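October, 3:20 p.m. Windance study room, surface clearing

Paper waste had collected on the amber glass plate beside the blue bench. The orange is to be kept; crumpled paper goes to the Skorkent recycling bin.

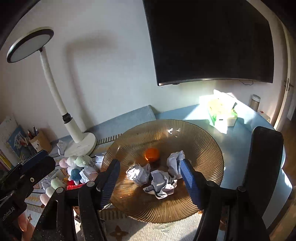
Amber plate with orange and crumpled paper.

Desk reviewed next. The patterned mat remains in use - vacuum only, no liquid cleaner. Books stay upright against the wall.
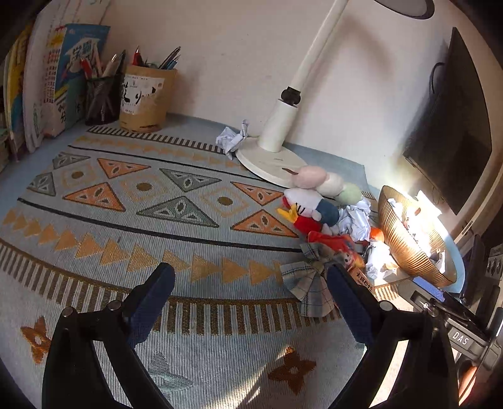

Pens are to be tested before the next entry and dry ones discarded. Replacement stock: Sendetti, box of 28.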